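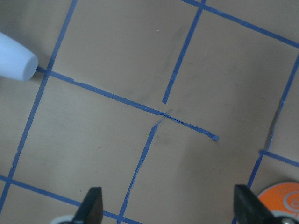 The grid from the wrist camera, Wednesday night.

Got to the shed just after seven. Raed Khasawneh was already there with the heater going and the arm powered up, so I only had to plug in the laptop and find my stool. February has been slow going with the build and I wanted to get one solid evening in before the weekend.

The tape grid is getting tired. We put it down with blue painter's tape when we first bolted the arm to the bench, and it's been up and down a few times since. The lines in the middle don't meet properly any more. One of the vertical strips stops short of the line it should cross, and the one below it is frayed and a bit off to the side. There's a folded end on the cross line too. I noticed all of this weeks ago and kept meaning to fix it. The squares are only there so we can call out a cell and both know where we mean, and for that they still do the job. For measuring they're no good.

Raed thinks we should pull the lot and scribe lines straight into the surface with a knife. I'm not keen. Once it's cut it's cut, and we've moved the base twice already. We talked about it for longer than it deserved and left it.

Main job was the gripper offset. The Patari software wants the distance from the wrist flange to the fingertips and I'd been using the number from the old fingers. The new black ones are longer, so every pick came in low. Measured it with the calipers, got some 100 mm, measured again with the gripper closed and got a slightly different answer. Went with the closed one. Typed it in, saved the file, restarted, and the thing had gone back to the old value. Did that three times before Raed spotted that I was editing the copy in the backup folder. Half an hour gone.

After that it went better. We jogged the arm down over the grid at the slowest speed and stopped it with a piece of card between the fingertips and the bench. The gap looked right. Moved over one cell, same again. At the far side it was high by the thickness of a second card. Either the bench isn't flat or the base has a lean to it. I put the level on the base and it said fine — but it's a cheap level.

Changed the exposure on the camera as well. It had been on auto and the brightness jumped about every time the fingers opened. Fixed it at 532 in the settings, whatever the units are, and the tape came up a steady blue. Shadows still drift over the bench when one of us leans in. Need to move the lamp to the other side, or lean in less.

Had tea at nine. Raed brought the biscuits his mum makes and I ate most of them. He told me about the job at Branura, which he's decided not to take because of the drive. I said that sounded sensible. He seemed relieved someone had said so.

Tried one pick routine before packing up. The arm got over the right cell, came down, and hit its soft limit well above the bench. That one's mine, I'd set the limit back when the old fingers were on. Changed it, but by then it was late and I didn't want to run it tired. Turned everything off at the wall.

For next time:
New tape for the middle lines, cut with a blade this time so the ends are square.
Shim the base and check height at all four corners.
Delete the backup folder, or at least rename it.
Ask at Pliso whether they have the longer cable in stock.
Move the lamp.

Home by ten thirty. Hands smell of metal polish and the grey jumper needs a wash.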